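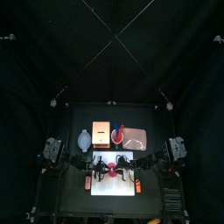 Parisa Kazemi asked me on Thursday why anyone would give a whole talk to laying out a work surface before cooking. Surely you just get the stuff out and start? I loved that question, so it's my opening. (Pause. Let them laugh.)

## Opening, 4 min

- Yes, you can just start! I did for years, and I spent half my evenings hunting for a spoon with sticky hands.
- Ask the room: who has opened a drawer with an elbow?
- Slide 1 is up already. Point out the row along the back: oval dish, wooden box, cup with the red and blue utensils in it, lidded container. White board in front, with one round pink thing on it and plenty of bare table.

## The back row

- Everything waiting its turn goes in one line, far side. I really can't oversell how good this feels once you try it.
- Utensils stand in a cup. A cup takes up so little room, and you grab by the handle without looking.
- Lids: keep them on until you need what's inside. Mitra Ghasemi disagrees and will say so, let her, it's a good argument.
- An open dish at one end for peels, pits, string, whatever. Mine goes on the left. Lefties, swap it.

## The board

- Middle of the table, right in front of you, and one job on it at a time.
- Finished pieces leave the board before the next thing lands. This is the hard one! I still pile up onions.
- White shows up beautifully on a dark table, and you can find the edges at a glance.
- Story about the Plokgate kitchen, the week we had 9 cooks and one long counter. Keep it short, I always run over on this.

## Try it, 7 min

- Pairs. Trays from the side table.
- Set up for a fruit salad, then swap places and work at your partner's layout. Watch for people reaching across themselves.
- Anderson Lacerda has the spare boards.

## If there's time

- Small kitchens: the back row can live on a windowsill.
- Johanna's question from last time about wet cloths (left of the board, folded).
- Handouts are by the door. Bring the marker pens back to Shahab.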